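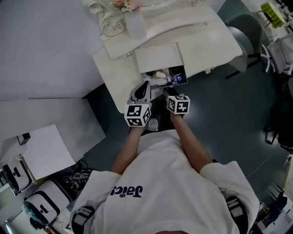
An open drawer at a white vanity table

Chapter 8
Leaving Ministerial Office

Contents of this chapter
Resignation and dismissal
Collective responsibility
The reshuffle
Life on the back benches

Introduction

Chapter 6 dealt with the appointment of ministers. The present chapter deals with their departure. The two subjects are often taught together, but the rules that govern them differ. An appointment needs a vacancy and a willing candidate. A departure may be started by the minister, by the head of government, by a vote of the assembly, or by the electorate.

The formal position in most parliamentary systems is simple. Ministers hold office for as long as the head of government wishes. No cause has to be stated and no notice is required. The practical position is more restricted. A dismissed minister usually keeps a seat in the assembly, and with it a vote, a right to speak and a group of supporters. A head of government with a small majority must weigh these before acting.

Resignation and dismissal

The distinction between the two is weaker than the words suggest. A minister who is told that dismissal will follow is commonly allowed to resign first. Letters are exchanged and released together. The letter of resignation normally gives a reason, and the reply normally thanks the minister for past service. Neither document should be treated as full evidence of what took place.

The case of Obadia Muriithi, who held the transport brief in the Garkside assembly, is used throughout this chapter. Muriithi left office after a disagreement over the Langat ferry contract. His letter referred only to family commitments. The cabinet minutes, released 11 years later, record that he had been asked to go after he refused to defend the contract in debate. He remained a member for Gudow and voted against the government on two later bills.

Three terms need to be kept apart. A resignation on principle follows a dispute over policy. A resignation for fault follows an error by the minister or the department. A forced resignation describes the means of departure and says nothing of the cause, so it may overlap with either of the others.
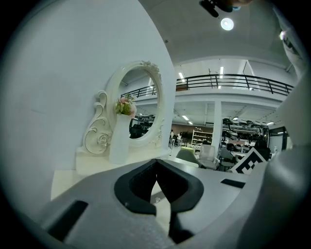

Does a minister who resigns also lose the seat in the assembly?

The two positions are separate, and giving up one leaves the other untouched. A former minister stays on as an ordinary member until the next election unless the seat is resigned as well.

Collective responsibility

Members of a cabinet may argue in private but are expected to support its decisions in public. A minister who can't do so is expected to resign. Halima Mushi, in her study of the Nudaseo coalition, found that the convention was enforced unevenly: junior ministers were removed for a single speech, while party leaders within the coalition spoke against agreed policy and kept their posts. Her findings are discussed in section 8.2.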